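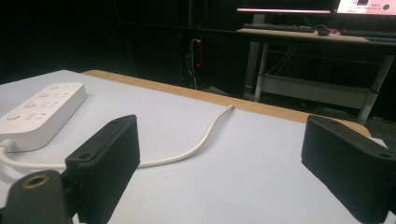 Handing It Over: Four Weeks With the Gripper Crew at Vimska

November 9, 2025
By Bilal Darwish

1. What I set out to do

My course asked for a report on automation at a real workplace and what it does to the people in it. I had pictured a factory with yellow arms behind a fence. What I got was Vimska, a contract shop with nine employees, where people spend the day holding a gripper by hand and tidying cables so that a robot can later learn to do it. The robot lives at a customer's site. I never met it.

Before May, Vimska did cable work the old way. Staff prepared power strips, chargers and leads for an office rental firm called Aretti: untangle, check, coil, bag. Then Aretti decided it would like a machine to do some of this, and Vimska, sensing which way the wind was blowing, offered to record the examples. The same people now do the same job with two black fingers in place of their own ten.

2. How the work goes

A recording is one attempt at one task. The worker holds the gripper tool over the table, closes it on something, moves it, and lets go. During my visits the task was usually a white power strip and its cable on a pale tabletop, which sounds easy until you try it. A cable has opinions. Pick it up in the middle and both ends leave in different directions.

The daily target is 700 usable recordings for the whole crew. The best day while I was there reached 922, and it was spoken of in the break room the way other people speak of a fishing trip. Recordings are thrown out if a hand gets in the way, if the cable is dropped, or if the worker moves too fast. That last rule causes the most grumbling. These are people who were trained for years to be quick, and they are now being paid to look unhurried.

I was allowed to make 14 recordings myself. Three were kept. I was told this was a good result for a student, in a tone that closed the subject.

3. What changed for the people

Chih-ming Lai has been at Vimska longest and runs the table schedule. I asked him whether he felt he was training his replacement. He said he had trained four replacements already, all human, and all of them had quit to work somewhere with windows. The robot at least had not asked him about parking.

Under the jokes there were real changes, and most of them were small. Coiling cables by hand let people talk. With the gripper they have to watch the fingertips the whole time, so the room has gone quiet, and two workers told me they miss the chatter more than they expected. Wrists get sore in a new place. The tool is not heavy for a minute, but it is heavy for an afternoon, and the crew now swaps every half hour. They worked out that system themselves. Management later put it in a memo and, as far as I could tell, was very pleased with it.

Pay went up a little. Skill is harder to judge. The crew knows a good deal about how cables behave – which way a stiff one will spring, where to pinch it so the plug follows – and none of this was ever written down. It now goes into the recordings, and the recordings belong to Aretti. I asked who had agreed to that. The answer was a contract signed before anyone at the tables knew what the new work would be.

4. Limits of this report

I visited one shop for four weeks and spoke mostly with the people who stayed. Two had left before I arrived and did not answer my messages. I also could not find out how well the robot is doing, which seems like a thing the crew should be told. Chih-ming has asked twice.

5. Suggestions

Vimska should let workers see the results of what they record, even if it is only a short video once a month. The swap schedule should be kept when the target goes up, as everyone assumes it will. And the next contract should be read aloud at the tables before it is signed, with enough time left over for questions.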